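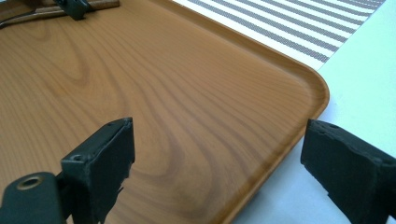

Ballden Serving Tray, Large

Rectangular tray with a glossy wood-grain finish, rounded corners and a raised rim. Honey-orange ground with darker brown grain lines.

Item: Ballden, large
Sold by: Prundar
Availability: in stock

About this tray

The Ballden is the largest of the trays we carry. It is meant for moving a full meal from the kitchen to a table, and it has enough flat surface for dinner plates, glasses and a serving bowl at the same time. People also buy it to keep on a sideboard or a low table, where it holds mail, keys, bottles or a coffee set.

The finish is smooth and glossy and will reflect a lamp or a window. The grain runs in wide curves and long loops, with lighter amber bands between thin brown streaks. Grain placement varies from one tray to the next. If you order two, they will be close in color but the lines will not match up.

The rim goes around the edge of the tray and rises a little above the surface. It stops a glass from sliding off when the tray is tipped slightly. It will hold back a small spill, but it is too low for carrying liquids in open pans.

Carrying

There are no cut-out handles on this model. Hold it by the rim with one hand on each short side. Put the heaviest items in the middle first and work outward. For a tray with handles, see the Verkier.

The surface is slick. Glasses with a flat, wet base may move when you walk. A cloth or a thin rubber mat fixes this, and we sell a clear mat cut to the size of the Ballden. The mat is packed separately and is not included in the price of the tray.

Care

Wipe with a soft damp cloth and a little dish soap, then dry with a second cloth. Drying matters most along the inside of the rim, where water likes to sit.

Do not put the tray in the dishwasher, the microwave or the oven.

Do not leave it standing in a sink.

Do not use scouring pads, steel wool or powder cleaners. They will dull the gloss and the dullness cannot be polished out at home.

Use a trivet under anything that has just come off the stove. Mugs and teapots are fine without one.

Coffee, tea and red wine should be wiped up the same day. Dried rings usually come off with warm water and a few minutes of patience.

Storage

Stand the tray on its long side in a cabinet, or lay it flat. Trays can be stacked, but put a sheet of paper or a dish towel between them so that the rim of one does not mark the surface of the next. Keep it out of a window that gets sun all day. The orange tones will fade over the years and anything left sitting on the tray will leave a darker patch.

Orders and shipping

Each tray is wrapped in tissue and shipped flat in a double-wall carton. Orders over 300 dollars ship free. Please open the carton with a short blade and cut along the tape at the side, as the tray lies directly under the top flap.

Cafes, hotels and caterers can order by the case. For orders of 100 trays or more, write to Edit Orbán in our trade office before you place the order so she can confirm stock and a delivery date. Large orders may be sent in two shipments.

Returns

Unused trays can be sent back in their original carton. Trays damaged in shipping are replaced. Send us one photo of the tray and one of the carton, and keep both until you hear from us. Variation in grain or color is not treated as a fault.

Customer questions

Can I cut food on it?
No. A knife will go through the finish. Use a board and set the board on the tray if you like.

Does it scratch?
It can. Unglazed pottery is the usual cause. Felt dots on the bottom of rough bowls will prevent most of it. Fine scratches show more in direct light than they do across the room.

Can it be hung on a wall?
There is no hanger on the back and we don't suggest adding one. A plate rail or a small easel will work if it is deep enough for the rim.

Is there a smaller size?
The medium Ballden is out of stock and is expected again in February. The Au is a smaller round tray with a plain finish and is available now.

Related items

Verkier tray with handles
Au round tray
Clear mat for Ballden, large
Folding tray stand (fits Ballden and Verkier)

Page updated 16 July 2018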